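Sturngate Makers Board > Equipment & Budgets > Arm for the test kitchen: buy one, buy two, or keep simulating?

pelletgrill_pam
Joined: March
OK, I have inherited the equipment line for the Hirville kitchen project. There is 3000 in it. I'm told this is generous. I'm told this by people who have never priced a gripper.

The plan as handed to me says "acquire arm, install in kitchen, have it load and unload the toaster oven." That's the whole plan. It fits on a sticky note, and I know this because it was on a sticky note.

What do I spend the money on first? The arm, the bench, or a computer that can run the simulator without sounding like a leaf blower?

torque_wench
Computer. Then nothing for a while. Then argue.

gleblanc
Arm first. I've watched two groups spend a year in simulation and come out with a beautiful kitchen and no robot. Used arms come up on the surplus lists if you're patient and don't mind somebody else's scratches. Get the hardware, bolt it down, learn what it can't do. You'll learn that fast.
Gilles Leblanc

torque_wench
Gilles, you bought a used arm and it sat under a tarp for 3 years waiting on a controller.

gleblanc
It was a good tarp.

pelletgrill_pam
Did you ever get the controller?

gleblanc
I got a controller. It wasn't the controller. I'd still buy the arm first, but I would read the listing more slowly. If it doesn't say "controller included," the controller is not included. If it says "controller included (see photo)," zoom in on the photo.

Sebastian_K
Speaking as the guy who does purchasing at my day job: write down what isn't the arm before you fall in love with one. Mount. Cables. Power. A gripper, which is a separate quote about half the time and a separate heartbreak the rest. Spare fingertips. Freight, because these things don't come in a padded envelope. Some kind of stop button you can reach while holding a coffee. People budget for the arm and then discover they've bought a very nice coat rack.

Also measure your counter. Depth, height, distance to whatever is above it. If there's a shelf over the counter, the elbow will find it.

pelletgrill_pam
There's a shelf over the counter.

Sebastian_K
Of course there is.

zoda_fan
Has anyone used the Zoda package for this? I've been putting kitchens together in it and moving the arm base around before anybody drills anything. It's the one part of my life where I can relocate an appliance without a discussion.

mudflap70
Simulation tells you what simulation wants you to hear. Friction is a rumor in there. My sim gripper could pick up anything I pointed it at. My real one has trouble with a sponge. I wouldn't sign a purchase order off a render.

zoda_fan
I wouldn't pick a gripper off one either. I'd pick a spot for the base off one. Reach is geometry, and geometry is cheap. This is from the layout I'm on now:

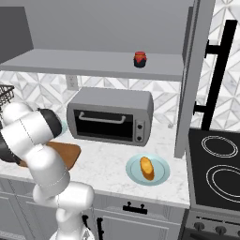 Bread roll plated, arm over by the cutting board, toaster oven waiting its turn.

zoda_fan
The roll, the board and the oven are the whole job for now. What I want to know is whether one mounting spot can do the board and the plate and still get hold of that oven handle from the front. If it can't, I shop for a longer arm or a rail, and I'd like to know that before I've paid for a shorter arm and no rail.

torque_wench
See, that's a budget question with a kitchen drawn on it. Pam, do this.

mudflap70
Handle's horizontal, so it has to pull the door open and keep out of its way while it swings. Do that part first. Everybody saves the door for last and then gets sad. And the roll isn't going to behave like that when it's a real roll. Buy rolls. Put rolls in the budget.

pelletgrill_pam
Adding a line for rolls. What do I tell them about the arm, though? They want a number by August 2026.

Sebastian_K
Split it. Computer and mount out of this year's money, rest held for the arm, and ask for quotes now with the reach number left blank until your layout's done. Get them in writing and ask how long each one is good for. If a seller won't quote without the reach, give them two lengths and make them price both.

gleblanc
I still say arm first.

torque_wench
We know, Gilles.

gleblanc
I have one I could let go for 70 and you collect. No controller.

pelletgrill_pam
Does it come with the tarp?

gleblanc
Tarp is extra.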